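Pest Management in Buildings
Handout 3: Monitoring for the German cockroach
Lecturer: Valdis Sakalauskas
Revised Feb 27, 2022

Please read this handout before the practical. It repeats the lecture in shorter form, and I have added the Plekau bakery case, which we had no time to finish.

1. Why we monitor first

Many technicians arrive at a kitchen and begin to apply gel at once. I understand this, the client is standing there and wants to see work. But without monitoring you do not know where the insects are living, and you will put good bait in poor places. The German cockroach stays close to food, water and warmth, and it likes a narrow crack where its body touches the surface on both sides. Most of the day it does not come out. If you see many in daylight, the population is probably already large.

Check the motor space of refrigerators, the back of dishwashers, hinges, hollow table legs, and electrical equipment which is left switched on. Never open a live electrical housing yourself. Ask the site electrician.

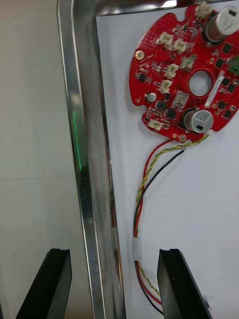
Red circuit board with silver capacitors and cream-white connectors.

2. Placing the sticky traps

A trap in the middle of a floor catches very little. Cockroaches follow edges, so the trap must touch the wall, or better, stand in a corner where two edges meet. Write the number and the date on each trap before you put it down, and mark the same number on your plan. Do not place traps where they will be washed or where flour dust can cover the glue.

Moveable items should be lifted and looked under. This includes stock containers, crates and bins, also the ones that staff say are never used. Look under the rim with a torch, as egg cases are sometimes dropped there. 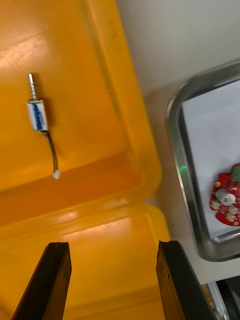

Yellow plastic bin, small solenoid on the floor of it.

3. Reading the catch

Record adults, nymphs and females with egg case separately. Small nymphs do not travel far, so a trap with many small nymphs tells you the harbourage is near. A trap with only adult males tells you less.

In the Plekau bakery, Rasa Venckus put down 11 traps. After the first period the total was 77 insects, and most of them were in the two traps behind the proving cabinet. The trap beside the back door was clean. The client had been sure that the cockroaches were coming in from the yard, and he had already paid for a new door seal.
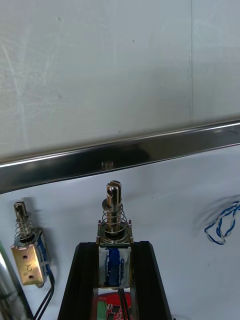 The treatment was then made only at the proving cabinet and the wall behind it, with small spots of gel, and the traps were replaced with new ones in the same positions. Keep the positions the same! If you move the traps, the second result cannot be compared with the first.

4. Common mistakes

Spraying insecticide near gel bait. Many sprays are repellent and the insects will avoid the bait.
Using one large spot of gel where several small spots are needed.
Leaving old traps in place after the visit period is over.
Cleaning over the bait points. Explain to the kitchen staff, and show them where the points are.

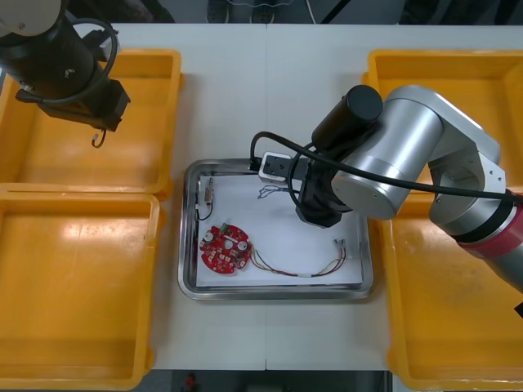 Two robot arms at a white table with yellow bins and a steel tray.

5. For the practical

Bring a torch, an inspection mirror and your site plan form. Manee Sukprasert will give out the traps. You work in pairs, and each pair hands in one plan with trap numbers and a short written recommendation. Those who missed the July session should speak to me first.

Reading: Sakalauskas, course notes, chapter 3, the part on harbourage.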